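**Workshop notebook – paper conservation, Prenville bench**
December, entry begun 8:15 a.m.
Present: S. Belkadi, L. Sandu. H. Zamfir joined after lunch.

Work continued on the Sinov ledger. The text block was collated before any treatment and agrees with the old shelf list, apart from leaf 202, which is bound upside down. The sewing through that gathering is original, so the leaf will stay as it is and will be noted in the treatment record.

Surface cleaning of the first gatherings was completed with soft brushes and grated eraser. Soot is heaviest along the head edge and falls off quickly past the ruled margin. Iron gall ink was left alone wherever it showed haloing on the back of the leaf. Mr. Sandu tested a spot on the blank flyleaf with deionized water and observed a faint tide line, and wet treatment is ruled out for the present.

The paste for the spine lining was prepared to the Morikawa recipe, one part wheat starch to 6 parts water, soaked overnight and cooked over low heat with constant stirring. It was strained twice. The second straining is worth the time, as the first batch last month left small lumps under the tissue.
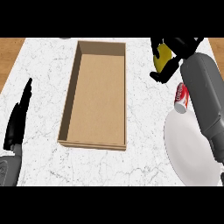 Why was wheat starch paste chosen over methyl cellulose for the spine?

Wheat starch gives the stronger bond of the two on leather residue and can still be softened later with a damp poultice. Methyl cellulose remains the choice for lifting the old glue, where a slow release of moisture is wanted.

Old animal glue was removed from the upper half of the spine by early afternoon. The poultice was left on for twenty minutes at a time and the softened glue lifted with a bone folder. Between the second and third sewing supports the glue came away in one long strip. Below the third support it was brittle and had to be taken off in flakes. Mr. Zamfir recommends a slightly thicker poultice for the lower half, and a sheet of polyester film over it so that it does not dry at the edges.

Two printed waste strips were found under the glue, used as spine linings by the first binder. The type is small and appears to be from an almanac. They have been kept in order, with their positions marked in pencil on a diagram of the spine – see the loose sheet at the back of this notebook. Ms. Filip's request to have them recorded before they are flattened should be honored.

Correction to the line above: Laurențiu Filip should be addressed as Mr. in the file and in all letters. S.B.

Tissue repairs were begun on the torn corners of the opening leaves. The heavier tissue proved too stiff for the turning edge and cockled on two leaves. Those repairs were removed the same hour and redone in the lighter weight. Toning will be done before application from now on, as the untreated tissue reads very bright against the ledger paper.
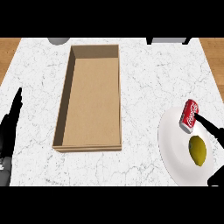 ## Outstanding

- Finish glue removal on the lower half of the spine.
- Order more blotter from Pluter, 500 sheets. The last delivery was short and the credit has not been received.
- Ask Sebastian Radu whether the reading room wants the ledger back in its present boards or in a new limp cover. The present boards are sound, though the lower joint is split for most of its length.
- Humidity log: the evening reading was missed again. The sheet on the cupboard door should be initialed at closing.
- Shelf mark 1030 is written on the old label and does not match the catalog. To be raised with Mr. Radu in the same letter.

Paste covered and refrigerated at 4:40 p.m. – discard if not used within the week. Text block left under light weight between boards.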